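Put a Table by the Door, and Put the Basket on It 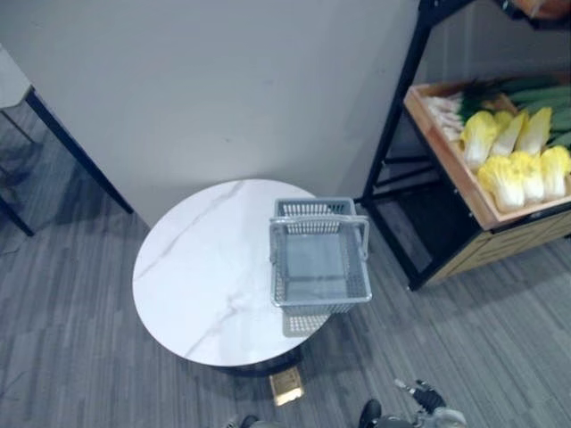

Hidamcombe Residents' Shopping Group

Small shops keep their baskets on the floor. You come in, you bend down, you pull at the top one, and the one under it comes up too. I have been doing this for most of my life and I would like it to stop.

My argument is simple. A shop basket should wait for you at waist height, on a table, and when you're done with it there should be a table to put it down on. A basket on a tabletop can be picked up with one hand. A basket in a floor stack needs two hands and a decent back. I am 72 and have one of those things.

The table I would pick is a round one. A square table in a narrow shop has four corners, and they are all at hip height for somebody. Marble-patterned tops like the one in the picture are fine by me. Some people in our group find them fussy. I think a pale top with a bit of gray in it looks clean, and a gray plastic basket shows up on it well enough that you don't have to hunt.

What I would not do is let the basket sit over the edge. This is a small complaint but I mean it. If the front corner is hanging out past the rim, a coat sleeve or a child will have it off. Push it to the middle. It takes a second.

Pylyp Savchuk, who ran the grocery counter at Okau until it changed hands, disagrees with me about nearly all of this. His view is that a table by the door is space that could be selling something. He kept 20 baskets in a stack by the mat and says no one ever complained. I told him I complained. He says he doesn't remember it.

He does have a point about space. A small shop pays rent on every foot of floor, and a table that holds a single basket earns nothing. But people buy more when they have a basket, and they take a basket when it is easy to take. I have walked around Saithong plenty of times with a jar in each hand and gone to the register with two jars, when I had come in for five things. The baskets were at the back that winter, under the rack with the greeting cards.

Then there is the matter of handles. The best ones fold down flat across the top and stay there. The worst ones flop to the outside and catch on the next basket. If you are ordering new ones, fold the handle a few times before you buy. The wheeled kind that Dredis switched to is a separate subject. I find them noisy – and they end up behind you, where other people trip on them.

Slotted sides I have no quarrel with. They let you see what you have picked up, and a basket with slots is easier to rinse out at the end of the day. A solid bottom is better than a slotted one, though, for anyone who buys loose beans or has ever had a yogurt leak.

Eifion Yorath has asked me to say that the group has no official position on baskets. That is correct. We talked it over in February and the vote was a tie, so this is my opinion only. If you keep a shop in Hidamcombe and have a spare table in the back, try it by the door for two weeks and see whether the stack on the floor gets used at all.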